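The Case for Grading the Second Attempt

Our district's high school robotics course enrolled 31 students last year, and the end-of-term exercise was the same for all of them. Each team wrote a program that would move sample tubes into a numbered rack, first in simulation and then, for those teams that qualified, on the hardware shared with the Wasari program across the county. The score came from a single run. A team that placed its tubes passed. A team that did not was given a lower mark and a short written comment.

I sat on the panel that reviewed those scores, and I have come to believe the district is measuring the wrong thing. A single run tells us whether a program functioned once. It tells us very little about whether a student understands why it functioned, and next to nothing about what that student would do on the following day, when the starting position has been changed.

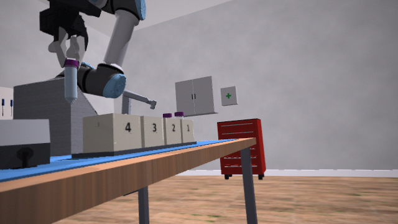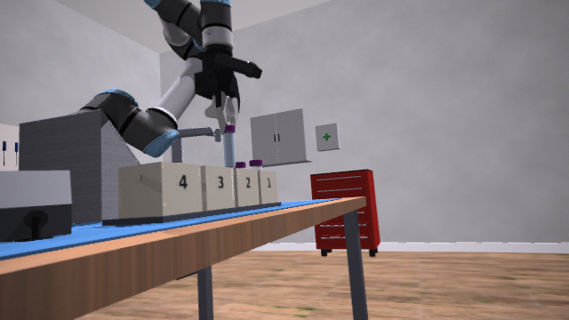
Supporters of the present rule make a reasonable argument. The course was built on the Prumgate curriculum, which allows 420 minutes for the final unit, and there is not enough time to examine every revision a team might make. A single scored run is quick and simple to explain to parents. It also resembles the format of the Vrabec Invitational, where many of our students hope to compete. Yet the task itself argues against the rule. A tube with a purple cap, held upright in the gripper over a bench with four numbered positions, presents a student with a series of separate decisions: how to approach, where to stop, how far to lower, when to release. A team may have three of these correct and lose nearly all of its credit on the fourth. Under our rule, that team and a team that submitted almost nothing can finish within a few points of each other.

The remedy I propose is modest. Every team should make two scored runs, with a supervised period between them in which the students read their own log, identify a fault or a weakness, and record in plain words what they intend to change. The second run should carry the greater share of the grade, and the written record should count as well. A team whose first run succeeds would be asked to adapt its program to a different starting arrangement, so that early success does not become an excuse to stop working.

Cost has been raised as an objection. The simulation licenses supplied through Fosow are already paid for, and a second run in software adds no equipment and no wear. The additional expense would be supervision, which the course office has estimated at 2000 dollars for the year. That is a real sum in a small district – but it is less than we spend on transportation to one regional meet.

There is also the matter of fairness. Some students arrive in September with years of club experience behind them, while others have never written a line of code. A single run rewards the first group for what they already knew. A second attempt gives the other group some credit for what they learned in our classrooms, and the course exists to teach them.

The district will accept comments on the grading rules until the end of the term. I urge families and teachers to ask that the second attempt be included.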